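Search this forum

Bimwood in simulation: does the 129-demo result hold up?

sveva_m
I finally read the Bimwood write-up that Rangi Faulkner's group put out in June. The claim is that a policy trained on 129 simulated demonstrations does as well as one trained on 333, as long as you randomize the walls and furniture colors between episodes. I've been running their released setup for a while and I don't buy it yet. Their test rooms look an awful lot like their training rooms.
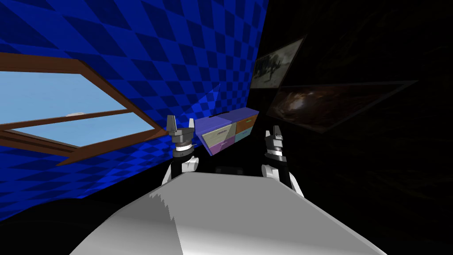

My main complaint is the way they score a success. The paper calls an episode good if the drawer ends up past a set distance, and it doesn't care how it got there. A policy that bumps the dresser and drags the drawer open by luck gets the same point as one that closes its fingers on the handle. With drawers in cream, purple, orange-brown and teal, and a small green handle on the orange one, I'd want to know which drawer it was asked for and whether it went for that one. The write-up lumps them all together.

ngata_t
They do split it out, in the appendix. Second table. The small drawers are worse, but the gap between the two training sizes stays small.

sveva_m
I saw the table. It has 12 episodes per drawer. You can't say two policies are equal on 12 episodes. All you can say is that you didn't run enough to tell them apart.

halilovic
Agree on the episode count, disagree on the scoring. If the drawer opens, the drawer opens. Start judging style and every lab will invent its own rules, and then you can't compare anything. I'd be more worried about the wrist view. If the policy mostly works from the wrist camera, changing wall colors is a weak test, and they never ran it with that view turned off.
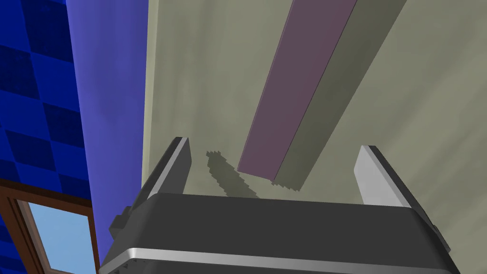 Wrist view, jaw open, purple bar ahead of the fingers

halilovic
See how much of that is plain surface. There's still some blue checker on the left, so I'm not saying the wall never shows up. I'm saying I can't tell from the paper how much it matters, and neither can they.

bindu_r
The shadows bother me more. They have those stair-step edges and they're as strong as anything else in the view. A network could easily learn to line up on a shadow and you'd never catch it in their tests, because the lighting code is the same in training and testing. We had exactly that problem with Fuster two years ago. Great numbers until someone moved the light, then it fell apart.

ngata_t
Did you publish that?

bindu_r
No. It went in a drawer like most bad news. I can dig up the plots if people care.

ngata_t
Please do. Until then I'm going with the paper that has numbers in it over the story that doesn't. No offense.

bindu_r
None taken, fair point.

sveva_m
Back to scoring. Todor, I'm not asking for style points. I'm asking for contact logs. The simulator already has them. Was a finger touching the handle when the drawer moved, yes or no? That's the same rule for every lab. 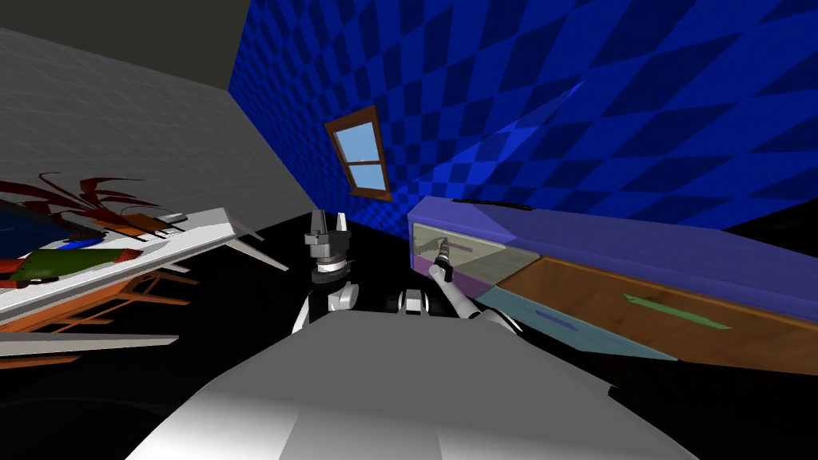

Right gripper in front of the yellow-green panel, left arm up

sveva_m
Take a reach like this one. The tip is at the left end of the cabinet and the long green handle is well over on the wooden front. Under their rule you would never learn whether a pose like that led to a real grasp or a lucky shove. A contact log would tell you.

halilovic
OK, if it's a yes or no from the simulator I could live with it. As a second column, though. Keep the old one so we can still compare with Ağca.

ngata_t
The Ağca numbers used a different arm, so good luck with that comparison anyway.

halilovic
Same drawer task, same threshold. It's close enough to be useful.

ngata_t
We'll have to disagree on that.

bindu_r
Has anyone tried the Cekthorpe rooms with the released weights? Different renderer, different lights. If the small training set holds up there I'll drop the shadow complaint.

sveva_m
Not yet. The loader chokes on their furniture files. I'll run both training sizes once I get past that, and I'll post the contact logs with them, whichever way they come out.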